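4.2 Jars, lids and what people do with the last inch

I went into this part of the study expecting to write two paragraphs and ended up with most of a notebook, so bear with me. The kitchens in Gokville keep an awful lot of small glass jars. Our inventory ran to 284 of them, and I had a soft spot for the nearly finished ones from the start (my own shelf at home is full of them, so I'm hardly neutral).

What interested me was the point where a jar stops being food and starts being a thing you store. Folks in the Ellelska building drew that line very late. They'd leave a little syrup or honey or vinegar sitting in the bottom for weeks, close the lid, add a bit of tape, and put it back. In the Doãn households it went the other way, and 96 jars had already been rinsed and stacked by the time I came by on Tuesday with my clipboard. I loved both approaches! But only the first one gives you much to look at, and Figure 5 is a good case of it.

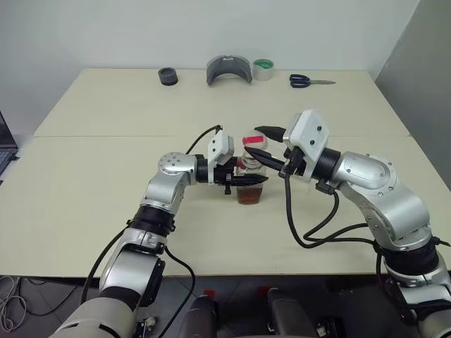 Wendelin Mayrhofer | Household Storage Study, Section 4
Figure 5. Small glass jar, lidded, with amber-brown liquid in the lower part.

The tape is the part I keep coming back to. On the jar in Figure 5 it's a bright pink-red strip across the top of a white lid, and you could spot that from the far side of a pantry. When I asked people in Ellelska about their tape, I got answers like "so the kids leave it alone" and "that's the old one, use it first." One woman told me red meant sticky and then laughed and said it could mean anything by September.

We coded tape as its own category after that (see the Dristora scheme in Section 3, which I've borrowed with a few changes). I didn't split it by width or by how neatly it was stuck down, although I was tempted. Color did get recorded, along with whether there was a second band or label lower on the glass. Figure 5 goes in as "lid tape, plus band at shoulder," the band being the small reddish one just under the lid.

Contents were harder. I wrote down color and nothing else unless somebody told me what they had, so the liquid in Figure 5 is entered as "brown, honey-colored" and I've left the name column blank.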